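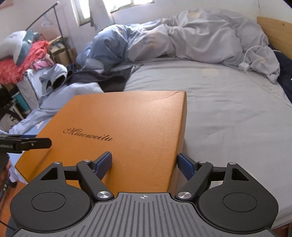 Trestenthorpe, 1/28/22

I have read the new plan for our April theatre festival two times, and I am still not happy with it. Last year we had 116 performances in small halls. This year there will be 92, and nearly all of them go to the big stage at the Brosanow Centre, which has 700 seats.

The organizers say a larger hall brings larger companies. Maybe it is so. But folk opera was not made for a hall of this size. When I came to this town I understood very little English, and I followed the plays by the faces of the singers. From row thirty you don't see a face, you see a costume.

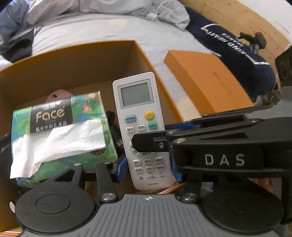

There is also the question of who gets to perform. The Pereyra troupe, who sing in their grandparents' language, can fill a room of up to 116 people, and they fill it every time. They were offered one afternoon in the foyer. Mabli Parri, their director, wrote to the festival and received a polite answer with a ticket discount in it. I think she deserved a better one.

I don't say the big stage should stay dark. Zerix, the dance company, needs the space and uses it well. Give them their three nights – and give the old Neighbourhood Hall back to the singers for the rest of the week. The colour of a festival comes from many small evenings, and for me those are the ones I still talk about with my neighbours years after.

The programme is not printed yet. It can still be changed.
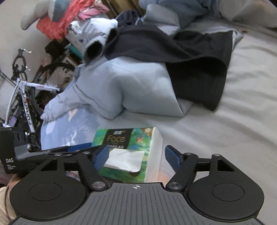 A green tissue box on a pale grey sheet.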